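News from the Donham workshop: learning by hand, month one

In August our small group at Donham started the new series of teaching sessions on the two-arm cell. Many readers of this newsletter asked how it goes, so I write a short report, with the good parts and also the parts where we are slow.

The task is assembly. We have a set of white plastic parts with printed markers, and the arms must pick them up, turn them the right way and join them. We do not write the movements in code. A person shows the task, the system records it, and later we train on the recordings. We name this set of tasks Larnis, after the older project that some of you remember.

Two ways of showing

For the long movements we use hand guiding. The operator holds the arm and leads it to the part. It feels heavy in the first minutes, and then the hands understand it. Most of our new people prefer this way, and I also prefer it.

For the small movements, hand guiding was less good for us. When you push the arm with your own body, your head and shoulder come over the table and you cannot see the part well. So for the last step before joining we changed to remote control from the desk, with the Wakby handset. The speed is lower, but the operator sits and looks calmly.

We recorded 75 demonstrations until now. Of these, eight had to be repeated. Mostly the operator stopped for a long time to think, and such a pause teaches the arm to wait also.

The hard part of the month was the fittings with a barbed end. They are small and round, and they must be held in the correct direction before anything else can happen. In the recordings that we kept, the operator closes the fingers slowly, lifts a little, and waits one breath before moving to the side. 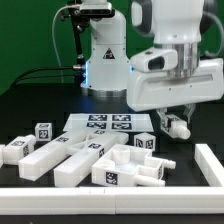 What we ask from operators

Please read this part if you have a session booked with us.

Before you begin, put all the parts back inside the rails. The markers that we need for the task should be turned so that they are easy to see. A marker under your sleeve is the most common reason for a gap in the data.

Decide the order of parts before you press record. You may choose your own order, but please keep the same one for the full session.

If you drop a part, do not save the demonstration. Go back to the start position and begin again. It is no shame, I dropped very many.

Write in the log which way you used, hand or handset. Last month the line was empty in two sessions and we lost an afternoon comparing videos.

Next steps

The Gbeho group will lend us a second handset, so that one person can move both arms from the desk. We will test it first with the plate and the cubes, and the long bars come after that. There are still free places for the Sunday session. Write to the workshop address if you want one, and say please if you have done hand guiding before.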